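Re-teaching the bin after a clamp change

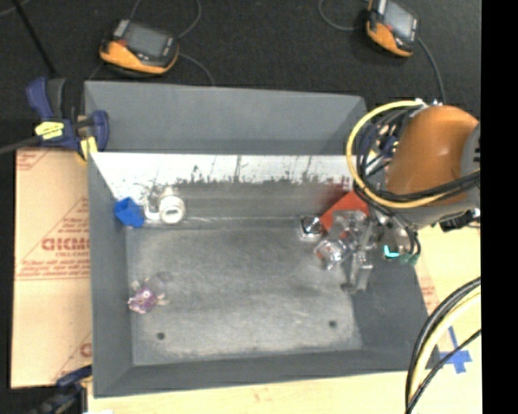
The picking cell at Hudbridge had been missing low on one side since October, and Radek Hrnčiar and I finally traced it to the bin having crept on the table. The gripper finger was fine. We refitted the bar clamps on the left side of the bin, then marked the table with crossed strips of blue tape so a shift shows up by eye. The tape goes on bare wood only; it lifts off cardboard.

Next was the frame. I jogged the arm to 4 points on the rim at low speed and saved them as a new user frame, leaving the old one in place under another number. Error at the worst point was 2 mm, which the finger can absorb.

Cable slack comes last. The yellow loop around the orange housing needs room to open when the wrist turns, so run the full wrist range by hand before going to auto. Then I ran 100 picks at reduced speed, with parts left near the walls on purpose. It missed 2, both flat against the back wall. Janka Kollár wants a steeper approach angle there. I'll try it after the next grease service.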